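Keltura's Two-Arm Cell: A Small Gallery

Welcome in, and thank you for clicking through from the main workshop page. So many of you wrote after the Prercombe open house in December to ask how we look after the two-arm cell that I promised I would put a little gallery together, and it has taken me rather longer than I said it would. My name is Teresa Gallagher, and I have had the care of this cell (it goes by Cusex on the door and in the logbook, so you will see me call it that) for 2 years now. I am fond of it, as you will probably notice.

The cell is a simple thing to set up once you have done it a few times. Both arms mount to one aluminum rail along the front of the table, and everything else follows from getting that rail straight and snug. I go over the clamps first thing, before the power goes on, and then I look over the cables with my own two eyes and usually a cup of coffee parked well away on the bench. After that comes a slow warm-up, and only then do we ask the arms to do anything together. Click on either picture for the larger size.
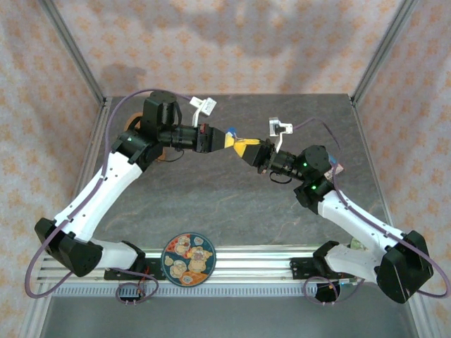 Meeting in the middle: both grippers on the yellow piece with the blue tip.

I have a soft spot for any job where the two arms share an object, as it tells me so much about how well they agree with each other. If one arm's idea of the table has drifted even a little, a shared grip is where I expect to find out - the piece gets tugged, or twisted, or one set of fingers takes hold at a funny angle. When that happens I stop, open both grippers, send the arms back to their rest position and check the zero on every joint, starting at the base and working outward. It is slow work and I rather enjoy it.

You can also see how the purple cables are left in big, generous loops around the elbows. Please do leave yours that way! A tidy cable pulled tight along an arm looks lovely until the elbow opens all the way, and then it has nowhere to go. We check ours at both ends of travel every 200 hours, and our logbook has us at 457 hours on the present set. The long spare lengths get coiled and hung below the rail, where they stay clear of the table.

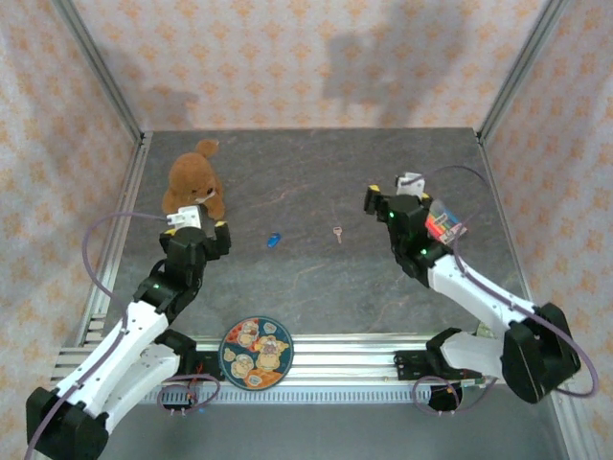 Prercombe workshop, December

A busier table, with the plush toy at the back, the little key in the middle and the small printed box up against the right gripper. I like a mixed table like this for checking the fingertips. Soft things, thin things and boxy things all ask for something different from the same pair of pads, and if a pad has worn smooth or begun to lift, one of them will generally show it up. The pads on ours are the small yellow tips at the ends of the jaws. I wipe them with a barely damp cloth at the end of the day, let them dry with the jaws open, and press along each edge with a thumbnail to feel for any lifting.

The white brackets on top of the grippers get their own turn. Give each one a very gentle wiggle with the power off, and if it moves at all, snug the screws a little at a time, going back and forth between them. I keep a page in the logbook just for brackets, with the date and my initials, and it has saved me a good deal of head-scratching.

Several of you asked about spares. Ours come through D'Amico, and I keep a set of fingertip pads and one cable of each length in the drawer under the bench. The parts list is on the workshop page, and I will add more pictures when we do the next full cable check at 600 hours.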